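## Looking after a light wooden table

A pale tabletop shows everything: cup rings, ink, the gray film that builds up where people rest their arms. Most of it comes off with less effort than you'd expect if you start mild.

Wipe the table once a day with a cloth wrung out in warm water and one drop of dish soap. Go with the grain. Dry it right away with a second cloth. Skip the spray polishes, which leave a film that holds dust.
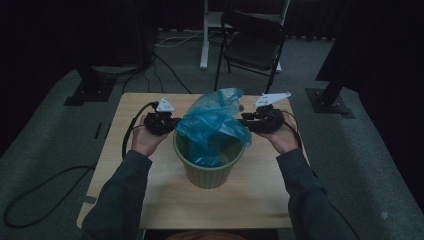 Sleeves do more harm than dishes on a desk or work table. Buttons, zippers and watch straps leave fine scratches along the near edge, always in the same two spots. Plain long sleeves like the dark gray-green ones here are easy on the finish, but dark cloth can shed dye on bare or freshly oiled wood, so push them up until the oil has cured. Cables should hang off the side and not get dragged across the top.

For white cup rings, lay a dry cotton cloth over the mark and press with a warm iron, no steam, for a few seconds. Lift and check. Repeat if it's fading. Black rings are in the wood itself and need sanding.

Pencil is simple. Use a clean white vinyl eraser and light strokes, then brush off the crumbs. Pink erasers can smear and leave color behind. If a line has been pressed into the surface, the graphite will come out and the dent will stay.

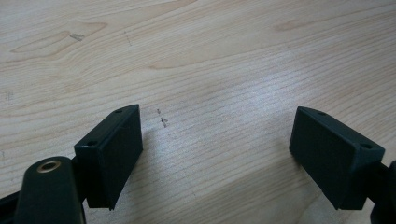
Don't reach for sandpaper over pencil on veneer. The top layer is thin, and once you're through it there's no fix short of a new top. If the eraser leaves a shadow, try a cotton swab with a little rubbing alcohol, after testing it underneath the table first. Alcohol will soften shellac.

Oil solid wood in April, before the windows are open all day. Two thin coats, wiped off well, with a night between them. Spread the rags flat outdoors to dry, as oily rags in a heap can catch fire.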